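4.2 What the donors told us, and what the letters told us

30/07/2026
By Toon Brouwer and Willy Dierckx

I should say up front that I came to this part of the study expecting the money to be the story. We had 1,991 gift records from the Brevley College scholarship office, going back to the first music awards, and I figured I'd sort them by size and the pattern would jump out at me. It didn't. The big gifts came in at odd moments and the small ones came in every June like clockwork, right after the alumni concert, and for a good while Willy and I just stared at the spreadsheet and drank too much coffee.

So we went to the letters. Brevley asks every scholarship student to write to the donor family once a year, and the office keeps a copy (bless them). We read 1,449 of these. Some are two lines. Some go on for pages about reed prices and roommates and a bus that broke down on the way to a parade! I read most of the long ones twice, which was not strictly needed for the coding.

We tagged each letter for three things: whether it named the donor, whether it mentioned a specific piece of music or a specific trip, and whether it asked the donor a question. The third tag was Willy's idea and I argued against it. I thought hardly any nineteen-year-old would ask a question in a thank-you note. I was wrong, 722 of them did. They ask what instrument the donor played, whether the old practice hall really had no heat, that sort of thing.

Donors who got a letter with a question in it were more likely to give again the next year, and that held up when we split the records by gift size and by whether the donor had played in the band. It was weaker for gifts made through an estate, as you'd expect, and weaker again for the Verstraete fund, where one family office handles the mail and we can't tell who read what. I'd be careful about reading cause into any of this. A student who writes a curious letter may also be the one who shows up at the donor lunch and sits down next to somebody, and we had no lunch seating charts (we asked).

The Flasley awards are a slightly different animal. They go to students in any performing group, they can be used for living costs, and the award letter spells out what counts: rent, groceries, concert dress, repairs. Jasik, in the earlier survey we lean on in Section 2, lumped these in with tuition awards. We kept them apart, and I'm glad we did, because the letters read differently. Students write about small stuff. Shoes come up a lot, and black socks, and dry cleaning.
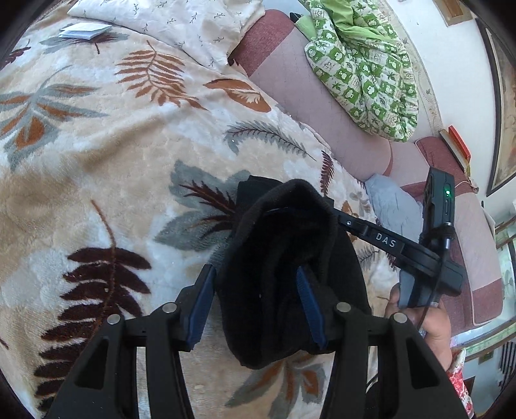 Figure 3. Crumpled black fabric held between two ribbed blue pads.

The repeat-giving gap for the Flasley group was the widest of any fund we looked at. My own hunch is that it's easier to picture a pair of concert shoes than a line on a tuition bill, but we didn't test that and I don't want to oversell it. Section 5 gets into how a future survey could.

Comments (3)

marching_mom: My daughter's letter was definitely one of the two-line ones. Forwarding this to her.

R. from the low brass: The practice hall had heat. It had heat in exactly one corner and the tubas got there first.

Ellen P: Did you look at whether the donors wrote back? I'd love to see that in the next round.

Contact the authors | Copyright 2026 Brevley College | Back to top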